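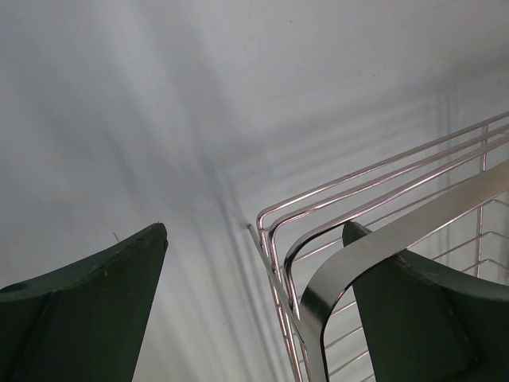
Page 2

ESBERG — Cherry Mae Marquez scored on a rebound in overtime to give Esberg a win over Wuneck in the final of the Enriquez Cup on 4th May, ending a game that was tied 2-2 after 60 minutes.

The goal came on a long shift in the Wuneck end. Marites Mercado took a shot from the right point that goaltender Cillian Foley stopped with his left pad, and the puck came loose at the edge of the crease. Marquez, who had lost her footing behind the net a few seconds earlier, got back in front in time to lift it over him.

"I didn't see Marites shoot," Marquez said. "I heard it hit the pad and I looked down and there it was. I've missed that one plenty of times."

Attendance at Toller Arena was announced at about 200, with most of the visiting fans standing at the glass behind the Wuneck bench.

Wuneck was the better team early. Foley had little to do in the first period, while at the other end Kenneth Marquez, Cherry Mae's older brother, faced steady pressure in the Esberg net. He made a good stop with his blocker on a breakaway and was lucky on a shot that rang off the crossbar and stayed out. Wuneck finally got one past him late in the period, on a power play, when a pass meant for the slot went in off a defender's skate.

Esberg tied it soon after the break. Mercado carried the puck out of her own end, went wide around the last defender and tucked it inside the near post. It was her first goal since November, when she hurt her wrist and missed a good part of the season.

The teams traded goals again in the third. Wuneck went ahead on a low shot from the left circle through a crowd, and Kenneth Marquez said afterward that he never picked it up. Esberg answered with a tip-in from a face-off win. The Wuneck bench argued that the stick was above the crossbar. The officials met at the timekeeper's window and the goal stood.

Wuneck coach Makis Vasilakis was still unhappy about it after the handshakes.

"I thought it was high from where I was, and I still think so," Vasilakis said. "But we had a power play after that and we didn't get a shot on net. I can't put that one on the officials."

Foley was named player of the game by the league. He stopped two breakaways in the second period, and early in overtime he robbed Mercado with his glove on a shot from the hash marks that had part of the Esberg bench over the boards already. He played the whole tournament for Wuneck, which came into the final having trailed only once.

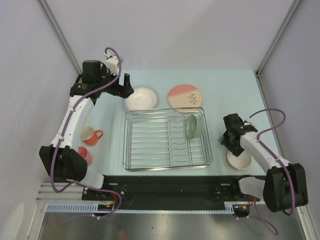 Esberg had to play the final in damp gear. The semifinal ran late the night before, the drying room at Toller Arena was locked by the time the team came off, and bags stayed zipped until the drive home. Kenneth Marquez said he took care of his own equipment in the kitchen, with his glove and blocker propped open overnight in a metal wire dish rack like the one standing between the two robot arms in the photo, and a fan pointed at it. The pads went over the shower rail. "The blocker was fine," he said. "The glove was still wet in the palm. You stop noticing after warmups." Toller Arena has since said the drying room will stay open until the last team leaves on tournament nights.

The loss was a hard one for Wuneck, which has reached the final in back-to-back years and gone home without the cup both times. Vasilakis said he expects most of his roster to return, though Foley has told the club he may move for work over the summer and has not decided whether to keep playing.

"If there's a rink near where I end up, probably," Foley said. "My knees might want a say."

Esberg played the final short on defense. One regular was out with a shoulder injury from the semifinal and another was serving a suspension, which meant Mercado, normally a forward, spent the night on the blue line. She said she had not played there since she was a kid and asked for reminders on the bench about when to stay back.

"They told me to keep it simple and I think I rushed the puck on my second shift," she said. "I did settle down some."

She was on the ice for all three Esberg goals.

The cup will be on display in the lobby at Toller Arena until the fall. Next season's schedule has not been set. The league said it is looking at moving the final to an afternoon start — a request that came from both clubs — and that teams will be told before registration opens. Players who left equipment in the locker rooms after the final can pick it up at the front desk during public skating hours.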